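Home Reviews Interviews Kits Newsletter About

February
By Torben Nolte

Araba Kwofie has eleven minutes before her next call and she says so twice. She runs product at Wurkier, a small outfit selling one thing: the Tudow practice kit, fold-flat cardboard furniture for people teaching robot arms to do chores. Price is $297, or $311 with the spare hardware bag. Most people take the bag, she says. "The knobs wander off. Under the bench, into a coat pocket, who knows."

Why cardboard? "Shipping. A printed kitchen costs a fortune to mail and it shows up cracked. Ours comes flat, you fold it on Sunday night and you're collecting Monday." And when the arm puts a finger through a door? "You fold another door. We send the cut file. I don't want anyone calling me over a door."

I ask about wear, the complaint I keep hearing from buyers. She doesn't dodge it. The hinge crease is the weak spot. The first batch went soft after a few hundred pulls, the second has a doubled strip along the fold. "Better. Not forever. If you run it all day you'll be replacing doors, and we tell people that before they pay."

A-yeong Ham bought two kits for her lab bench at Alemneh and now does some paid testing for Wurkier, so weigh her words accordingly. She's on the line too, typing the whole time. "Handles were the suprise for me. I assumed the knobs would be the hard part. But the handles sit close together and a fat gripper wants both of them." Her fix was slimmer fingertips and a slower approach. She'd like the handles further apart in the next version. Kwofie says maybe - then says probably not, becuase real cabinets are like that.

Weight is the other gripe. A cardboard kitchen slides when you tug it. Ham uses double-sided tape, Kwofie would prefer you put a bag of rice inside. They disagree about this for a full minute of my eleven.

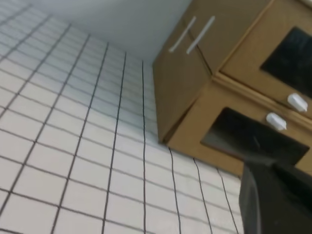
Tudow kitchen at the wrist camera, gripper finger near the oven.

Setup instructions are 6 pages, mostly drawings. Could be fewer. Ham skipped them and got the oven section wrong the first time, which she blames on the drawings and Kwofie blames on the skipping.

What's next? A bathroom set, no date. A bigger sink. Kwofie won't talk about money except to say that more than 29 labs have reordered, "and reorders are the number I look at." Support is by email, her and one other person. Replies same day if you write before noon.

Last one, would she sell me a kit without the box? Lots of packing for something that's already cardboard. "Ask me in the spring," she says, and her other call is ringing.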